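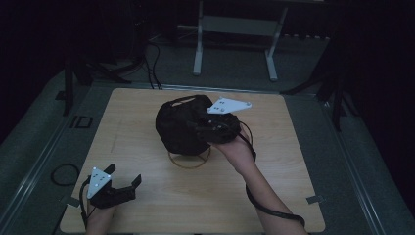
Figure 4.1 A soft-looking black object resting on a thin ring, on a square wooden board.

Chapter 4
Hair That Behaves: Fitting, Parenting and Sharing

If you have worked your way through the first three chapters, you now have a figure that stands up straight, wears a shirt without poking through it, and owns at least one decent pair of trousers. Good for you! Most people, at about this point, look at their render and feel that something is wrong, and then they notice that the poor fellow is bald. So we turn to hair, and I hope you will enjoy it as much as I do, though I should warn you that it takes a little more patience than trousers did.

We will spend the whole chapter on one figure, Tullis, and one hairpiece, the short bob called Girell. Both are in the practice folder you unpacked in Chapter 1. Girell is an old-fashioned kind of hair model, built from flat strips with a transparency map laid over them so that the ends look wispy. There are newer methods (strand-based hair gets its own chapter later on), but strips load quickly, they render quickly, and a beginner can open one up and understand what is inside.

Hair comes to you in one of two forms. Some hair is a prop, and some is a conforming figure. A prop is simply parented to the head, so that when the head turns the hair goes along for the ride, the way a hat would. A conforming hairpiece has bones of its own that match the bones of the figure, and this lets long hair bend at the neck and shoulders. Girell is short and comes as a prop. Jaramillo, the long braid we will meet in section 4.3, conforms.

When I was learning, my teacher Heriberto Alvarado made me load the same hair prop 12 times in one evening and parent it to something different each time - the chest, the left hand, a lamp. I thought he was being a bit silly. But I have never since forgotten to check the parent before posing, and I would gently suggest you try the lamp at least once.

You will also meet morph dials in this chapter. Girell has only 2 that matter to us, Lift and Sweep, and both run from 0 to 1. Please keep them below 1 to start with. Hair strips pushed too far begin to cross one another, and the crossings show up as dark, ragged patches that are a misery to fix later on.

A word about size. Girell weighs in at almost 2,000 polygons, small enough for any computer you are likely to own. The hair you find on sharing sites may be much heavier, so look at the notes before you download, and while you are there, read the license too. Maricruz Olvera, whose Porside texture set we borrow for the exercises, allows her work in any picture you care to make but asks that the files themselves not be passed along. Other makers ask for a credit line, or say no to paid work. Section 4.5 goes through the usual wordings one at a time.

Before you begin

Have Tullis loaded in his default pose, with all body dials at zero. Save the scene under a new name. Set your preview to textured mode, and turn shadows off for now - we will want them back in section 4.4.

4.1 Loading and parenting a hair prop

Open the library, go to Props, and find the Girell folder. Click once on the head of your figure so that it is the selected part, and then double-click the thumbnail. The hair should appear on the scalp. If it turns up on the floor between the feet instead, leave it there for the moment and open the Parent menu.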